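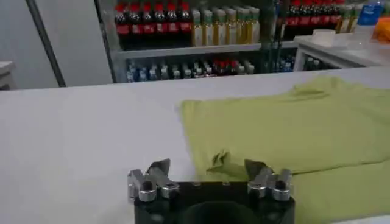 Search tickets Advanced search
Category: Arena Systems > Scoreboard and Clock

Shot clock and main scoreboard out of sync during second half

Opened by: Felicja Pawlak, game operations, Irnville
Assigned to: Ragnvald Grønli
Status: Resolved
Priority: High

Description

During the home game against Ploltgate, the shot clock above the north basket kept running after the whistle while the main scoreboard stopped correctly. First seen with 7:12 left in the third quarter. The south unit was not affected. The table crew switched to the handheld backup and the game was completed. Controller is an Endik console, firmware unchanged since January. Referees' whistle packs were on channel 10.

Grønli, 9:40 a.m.
Please export the console event log and attach it. Also confirm whether the north unit is on cable or on the radio link.

Pawlak, 10:15 a.m.
Log attached. North is on radio, south is on cable. The cable to north was pulled when the seats behind the basket were moved.
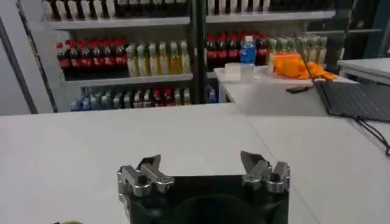
Grønli, 11:05 a.m.
The log shows 151 stop commands sent by the console. South acknowledged all of them. North missed 7, all in the third quarter. The console does not resend a stop command if the radio link is set to "broadcast," so a missed packet leaves the clock running until the next command. Change the link mode to "confirmed" under Setup > Remote Displays and restart the north unit. Leave the south settings alone.

Pawlak, 1:30 p.m.
Changed and restarted. Ran start/stop for 60 cycles with the arena empty. No misses. Wanda Witkowska repeated the test with the TV crew's wireless gear switched on and got two misses, but both were resent and the clock stopped with a delay of over one second. That is too long for a league game.

Grønli, 2:20 p.m.
Agreed. Confirmed mode is a stopgap. Move the radio link off the channel shared with the TV gear, then repeat Witkowska's test. Cable should go back in before the playoffs. Domański has the spare connectors.

Pawlak, 4:45 p.m.
Link moved to channel 3. Same test, TV gear on, no misses and no resends. Bożena Czarnecka has scheduled the cable run under the new seating. Radio will stay as the fallback.

Grønli, 5:10 p.m.
Closing. Open a new ticket for the cable work and link it to this one.

Tags: shot clock, scoreboard, radio link, basketball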